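Week 4 notes: picking a gripper for messy tables

Okay, so last time I promised we'd get off the slides and onto real arms.

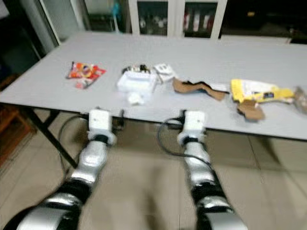

We're comparing two grippers this week, the Romlow and the Tedel, and I'd like you to try both before you form an opinion (I know some of you already have one!). Each group gets 20 grasps per gripper. Change the gripper, keep the controller settings as they are, and write down every miss, even the embarrassing ones.

Flat things are where it gets fun. Wrappers and torn cardboard look easy and then the fingers just skate over them — try coming in at a shallow angle and closing slowly. Start at 10 percent speed, please.

Emese Bakos has the log sheets. If the wrist camera freezes, grab Ozan Uysal before you restart anything.

Reading for next week: the Surnar handout, section 2.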